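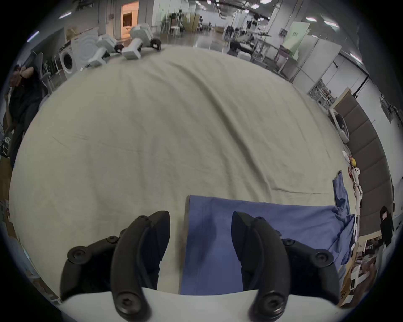 Blue garment on the beige cloth, gripper in hand.

KIT WATCH: THE FASERO HAND GRIPPER

Fasero would like us to believe that teaching a robot to fold laundry is now a job for anyone with a spare afternoon. Its hand-held gripper has two black fingers on a white body. You hold it, you handle the clothes, and the recordings are meant to train an arm later on. The kit costs 900 pounds, plus 60 a month for the software, and you don't get the arm.

I have my doubts. The brochure says 20 minutes of practice is enough. Herman Chong, who runs the trials at Bresden, puts it at some three days before a new starter stops pinching the cloth underneath along with the shirt. Sleeves are the worst of it. Fasero also quotes 2,226 folds in its test set but won't say how many were sleeves, or how many were any good. I asked twice in June and got the same PDF both times.

The fingers can at least be taken off with an ordinary hex key, and I'd sooner have that than another app. My bigger worry is what happens when the same recordings meet a different table, or a thicker fabric. Fasero's answer is to record more, on the monthly plan, naturally.
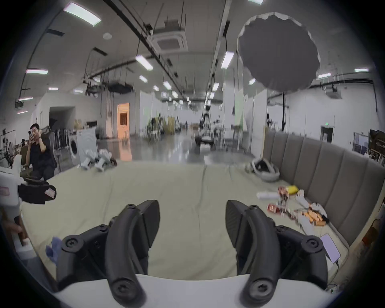
BEFORE YOU SIGN

Ask for a month's loan and use your own washing. Murthy offers one on its rival kit, and Narnon says it will follow. Get it in writing who owns the recordings if you cancel, as the Fasero contract I was shown is vague on that. The introductory price ends on 8/13/26, though they said much the same about the last one.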